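We've had the Sterkik arm on our kitchen counter since May. It's the rental kit from Prallari, the one they deliver out of Padville, and these are the tips that would have saved us some trouble in the first weeks. The kit costs 582 for the season, or 652 with the wrist camera. Get the camera.

## Handles and rails

Start with cabinet hardware. A round black bar on a post is an easy first grip, and the arm can come at it from straight above or from the side. Glossy finishes are harder on the camera than matte ones, so wipe off fingerprints and turn off any lamp that shines right at the metal.

- Tighten the mounting base before the first session. A loose post turns in the grip.
- Use the lowest grip setting that still holds. Ours is 8.
- Keep the plates of the gripper clear of bare wood. Stick felt on the door if you plan to repeat a move many times.
- Check the small screws on the gripper once a week. The driver is in the lid of the kit.

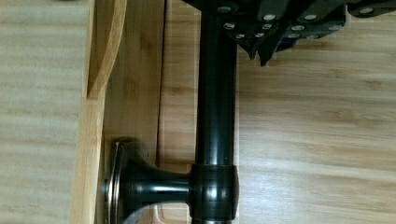

## Counter layout

Give the arm the middle of the counter and push everything else to the edges. Jars and bottles go along the backsplash, toasters on the side away from the arm. Marble is slick, so put a damp cloth under the cutting board if it slides.

Run the long cable off the front of the counter and keep it away from the sink. Leave slack at the wrist, where the cables loop, or the last joint will stop short.

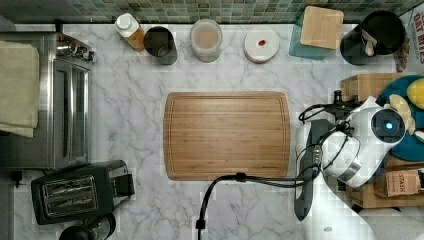

*Bamboo board in the center, arm on the right, toasters on the left.*

## Cleaning and returns

Use a dry cloth on the arm. No spray. The Polishchuk finger pads come off and can be washed by hand, and a spare set is 27. Pack the cables last when you send the kit back.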